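Filed under: Gaming / Hardware / FAQ

The Drillcombe Handheld Delay: Your Questions

Readers keep sending the same questions about the Drillcombe, Trerna's handheld gaming PC, which slipped again this spring. I've answered what I can. Where the company has said nothing useful, I say so.

When does it come out?
October, according to Trerna. The first date was also firm, and so was the second. I'd treat this one as a hope until stores have boxes.

Why was it delayed?
The official word is "additional polish." That could mean a driver bug or a full redesign of the cooling. Trerna wouldn't tell me which.

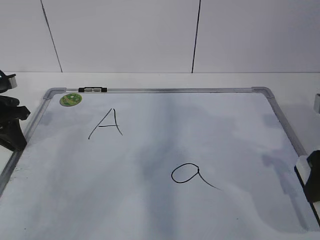
Two letters in black marker on a smeared whiteboard.

Is my preorder safe?
Probably. The deposit is refundable until your unit ships, and the terms say so in plain language. Save a copy of that page anyway. Terms pages get edited.

Will it run my whole library?
No, whatever the trailer says. Trerna promises 1000 "verified" games at launch but hasn't published the list. Verified by whom, and at what frame rate? Games with strict anti-cheat are the ones I'd worry about. If you mostly play online shooters, wait for reviews.

What is Rastuvgate?
The name forum users gave to the demo footage of Rastuv, the launch racing game. The clip was labeled as handheld capture, then the label quietly changed to "representative footage." Trerna calls it a mix-up in the video department. Maybe so. I'd like to see the real capture, and I've asked for it twice.

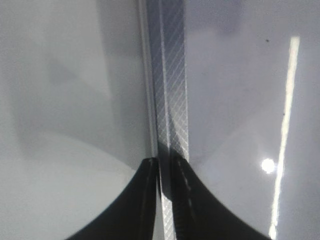 I-hsuan Shek

Does the Stöcker dock come in the box?
Only with the top model. Everyone else pays extra, and there's no price yet. It has 3 USB ports and 2 video outputs on the spec sheet, but the sheet doesn't say whether both outputs work while charging.

How long does the battery last?
Trerna says "all evening." That isn't a number, so I can't compare it with anything.

Should I cancel and buy something else?
If you want to play this summer, yes. If you already own a decent PC and don't mind waiting, leaving the deposit in place costs you little. Just don't pay for the extended warranty up front. It starts on the day of purchase, so you'd be covering a machine you don't have.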